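Unit 6 - Storing root crops, short notes

Bring these to the session at the Geruden packing shed. Read the October handout first if you missed it.

Carrots, beets, celeriac: tops off right away, leave an inch of stem on beets or they bleed. Don't wash. Brush only.

Cold and damp is what you want. Just above freezing, high humidity. Onions and garlic are the oposite, dry air, so separate room. Same for squash (warmer too).

Apples never next to carrots. Ethylene, bitter taste. Will be on the test.

Box growers at Dinulia pack in damp sand, Samonte uses perforated bags. Both fine. Compare for homework, 300 words, no more.

Check stores every 3 weeks, pull anything soft. Split ones go in this weeks boxes, not back in the bin.

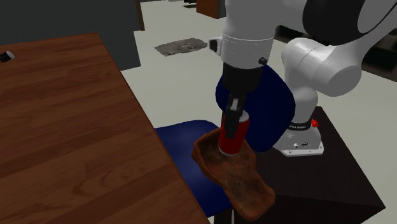 Page last changed: November 27, 2018

Next unit: pricing a mixed box. Read the Potolus price sheet beforehand, esp. the part on seconds. Homework goes in the tray by the door before class.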